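Oferta de empleo: auxiliar de taller y restauración de mobiliario pequeño

Ahuja, taller de reparación y venta de mueble auxiliar de segunda mano
Publicado el sábado, 12 de noviembre de 2022

Buscamos una persona para incorporarse al taller a jornada parcial, con posibilidad de ampliar horas a partir del segundo trimestre. El puesto está en la nave de Minance, planta baja, con entrada por el patio de carga. No es un trabajo a distancia.

El taller recibe piezas procedentes de vaciados de pisos, cierres de comercios y donaciones de particulares. La mayor parte son muebles que puede levantar una sola persona: mesillas, joyeros, costureros, cajoneras de sobremesa, cajas con cajón, estanterías de pared y taburetes. Los muebles grandes los lleva otro equipo, en el local de Utham, y no forman parte de este puesto.

Funciones

Recepción de las piezas, limpieza inicial y anotación de su estado en la ficha correspondiente.
Desmontaje y montaje de cajones, guías, tiradores y bisagras.
Encolado de juntas abiertas y sustitución de fondos dañados.
Lijado y pintura a brocha o rodillo. No se trabaja con pistola.
Preparación de los pedidos de la tienda en línea, incluido el embalaje.
Atención en el mostrador los sábados por la mañana, por turnos.

Cada pieza se revisa dos veces, una al entrar y otra antes de ponerle precio. En la segunda revisión se abren todos los cajones y compartimentos y se comprueba que estén vacíos, que el cajón corra sin rozar y que el tirador aguante un uso normal. Si algo falla, la pieza vuelve al banco y se apunta en la ficha el motivo.

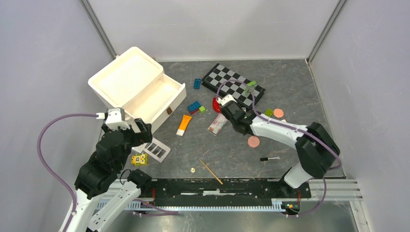 Caja blanca con compartimento superior abierto, cajón y tirador de cuero marrón.

Las cajas y los cajones pequeños son lo que más se vende por internet y también lo que más devoluciones genera, casi siempre por golpes en las esquinas durante el transporte. Por eso se valora mucho que la persona tenga cuidado al embalar. El material de embalaje lo pone el taller y hay un procedimiento escrito que se explica el primer día.

Requisitos

Experiencia mínima de un año en carpintería, restauración, tapicería o montaje de muebles. Se admite experiencia no remunerada si se puede acreditar con fotografías de los trabajos o con una persona de referencia.
Manejo de herramienta manual y de taladro y lijadora orbital.
Español hablado y escrito suficiente para rellenar fichas y atender al público.
Capacidad para levantar cargas de hasta 15 kilos.
Disponibilidad los sábados por la mañana, dos al mes.

Se valorará

Conocimientos de barnices y ceras tradicionales.
Trabajo con cuero o tela para tiradores y forros interiores.
Carné de conducir B.
Residencia en Minance o en una localidad con autobús directo.

No se exige titulación. Quien tenga el ciclo de carpintería y mueble puede adjuntar el certificado, pero no sustituye a la prueba práctica.

Condiciones

Contrato temporal de seis meses, prorrogable. Período de prueba de un mes.
80 horas mensuales, repartidas de lunes a viernes en turno de mañana, más los sábados indicados.
Salario de 700 euros brutos al mes, con las pagas extra prorrateadas.
Ropa de trabajo, guantes y mascarilla a cargo de la empresa.
Descuento en piezas del taller una vez superado el período de prueba.

Las horas que se hagan por encima de las pactadas se compensan con descanso dentro del mes siguiente. En agosto el taller cierra dos semanas.

Cómo presentarse

Se debe enviar un currículum de una página y tres fotografías de trabajos propios, indicando en el asunto del correo la referencia 1607. No hace falta carta de presentación. También se puede entregar la documentación en mano, en el mostrador, preguntando por Marisol Boateng, encargada del taller.

El plazo termina el último día laborable de noviembre. Las candidaturas que lleguen después se guardarán para próximas vacantes, salvo que se pida lo contrario.

Las personas preseleccionadas harán una prueba práctica de dos horas, pagada, que consiste en desmontar un cajón, cambiar el fondo y dejarlo de nuevo en su sitio. Después habrá una entrevista breve con Marisol Boateng y Desmond Holloway, responsable de la tienda. Se contestará a todas las candidaturas, también a las descartadas.

Dirección: Ahuja, calle Parine, 47, Minance. Horario de mostrador: de lunes a viernes de 9.00 a 14.00 y sábados de 10.00 a 13.30.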